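Term project report - picking bagged items out of mixed boxes
Rasmus Sakalauskas
Plesbridge, January 5, 2020

1. What we wanted to find out

The question was pretty small. If you collect demonstrations with a hand-held gripper (two fingers, camera looking out over the fingertips), does it matter how cluttered the box is while you record? Everyone in the lab kept saying yes, more mess is better. No numbers for it though. So we made some.

Started from the Dimitrov grasp code, the version that was already on the lab machine. Did not change the network. Only changed the data.

2. Setup

Two sets of demos. Set A is tidy: one item at a time in a box, bare surface around it. Set B is cluttered: the item sits in with other packages, things lean on each other, stuff in the background. Same gripper for both, same people holding it. Set A was recorded in the lab, set B mostly in kitchens and living rooms in Gundongate.

A demo is one approach, one close, one lift. We threw out demos where the tracking jumped. After cleaning we had over 3000 demos total, split evenly between the sets. Cleaning took way longer then planned, see section 5.

Items were grouped as hard boxes, flat packets, and soft or bagged things. The bagged group is the one we cared about. Film moves when you touch it, it shines, and the edge of the bag isn't the edge of the thing inside. The depth estimate gets confused by all of that.

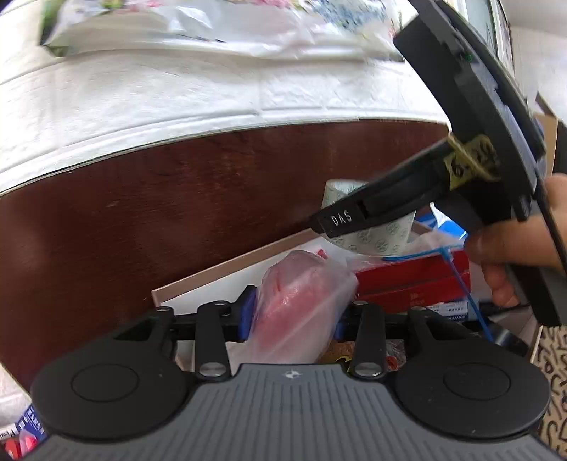 Fig. 1. Set B, bagged group. Red and pink item in a translucent bag between the blue finger pads, other packages behind.

Glare spots like the one on the bag in Fig. 1 show up in a lot of the bagged demos. First idea was to mask them. Tried it, made a mask by brightness threshold, and it also removed white packaging and bits of wall. Dropped it.

3. Training and test

Trained the same policy twice, once per set. 30 epochs each, same seed. Batch size got halved for set B after the machine ran out of memory - should have rerun A with the same batch size, did not have time. That's a flaw and I know it.

Test was on the arm in the lab with the Girkero mount. 80 picks per policy, mixed groups, cluttered boxes. A pick counts if the item is lifted clear and held. If it slips before that, fail. If the fingers only pinch the film and the item slides down inside the bag, also fail, even when it technically came up.

4. Results

Set B policy was better overall. Hard boxes: basically no difference, both fine. Flat packets: B a bit better, but both were bad when the packet lay flush with the bottom. Bagged: clear win for B. The A policy kept going for the visible edge of the film and closing on nothing much.

Failures of B on bagged items, sorted by watching the recordings again:
- film pinch only, item not held. Most common
- closed too early, pushed the item away
- grabbed the neighbor as well. This one was rare, 8 cases

The neighbor grabs all happened with a soft package touching the target. Probably the policy can't tell where one piece of plastic ends and the next begins. I can't either in some of the recordings.

One thing we didn't expect: B was slower. It hesitates above the box, small side to side moves, then commits. Looking back at the demos, the people do the same thing when recording in a full box. They shift around to see past the other packages. So the policy copied that. Whether it helps or just wastes time we don't know, would need a test with those parts trimmed.

5. Problems

Tracking loss near plain walls and glossy surfaces. Lost more set B demos to this than set A.

Labels. We named the groups differently in the two sets for the first part of the recording and then had to fix it by hand. Agree on the names before recording!

Finger pads picked up dust and we wiped them whenever someone remembered. Not logged. Could affect grip on film.

6. Next steps

Rerun A with the smaller batch. Mix A and B in different ratios and see where the bagged result stops improving. Trim the hesitation. Also want a force reading at the fingers so that a film pinch can be caught before the lift. The parts for that are ordered, delivery is planned for March.

Code and the cleaned demo list are in the course folder under the project name. Raw recordings are on the lab drive, ask me for access.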